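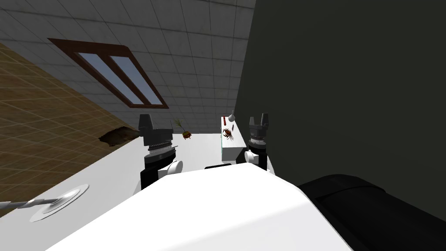 Mohit Rawat reckons the planner isn't the culprit and I should be looking at the camera transform first, as he had the same tilt after the December build of Drallus.

Okay, so I did, and he's half right! The head camera was picking up an old roll value from the Zuneck config (my fault, I'd copied the whole folder over). Fixed that, re-ran in sim, and the grasp pose for the crab now comes out where I'd expect it, on top of the white block. Lovely.

But the right arm still won't plan. I get "start state in collision" on 3 runs out of 4, always the right gripper against the body. Bumping the planning time to 32 seconds did nothing except give me time for a cuppa. Left arm's fine, same settings.

Things I haven't tried yet: regenerating the collision meshes, and rolling Zorker back to version 4. I'd rather not do the rollback if I can help it, my colour segmentation node depends on the new one.

Mohit, could you send me your padding values? Leaving this open.

Kanchan Nigam, 9 March 2022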